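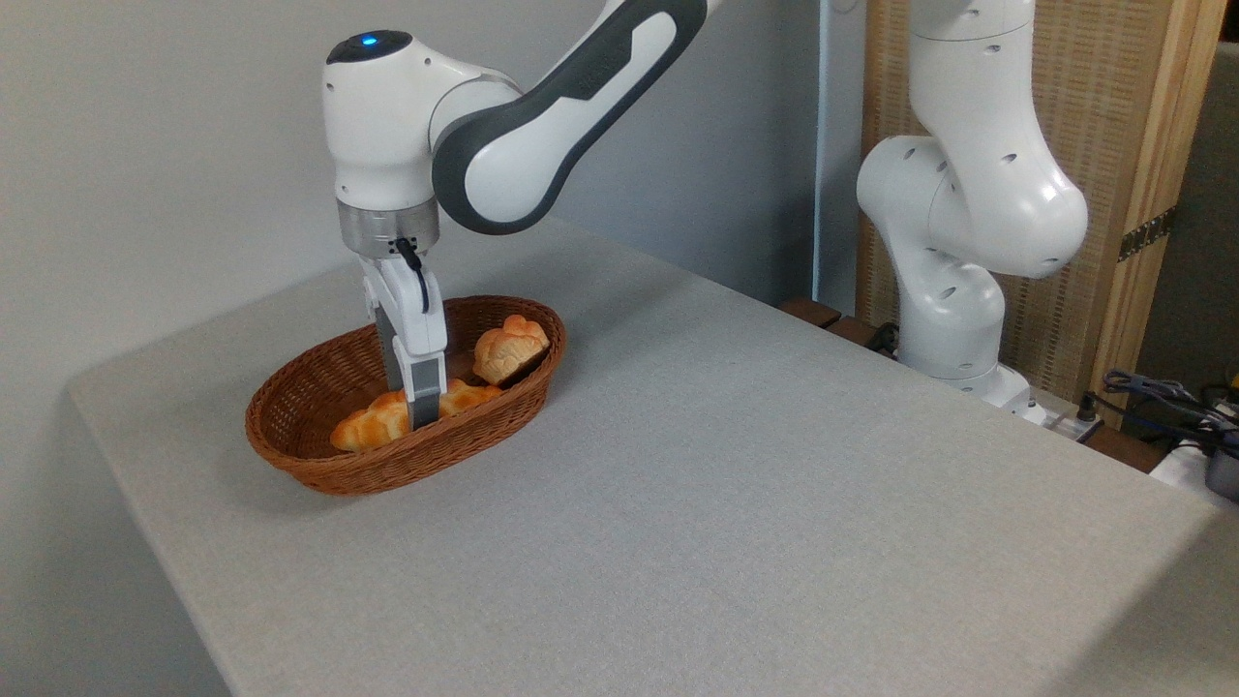
Gus Park wants $145 for a weekend class on sourdough, and I went in doubting it was worth 90. He runs Halim, a bakery school that opened in December, and he talks about starter the way some people talk about wine. "Flour has a memory," he told me. I asked what that meant. He laughed and said he'd have to get back to me. He was on firmer ground with storage: bread kept in a woven basket, he claims, holds its crust longer than bread in plastic. Maybe so.

Does anyone need 2 days to learn this? "You need years," Park said - a handy answer from a man selling classes.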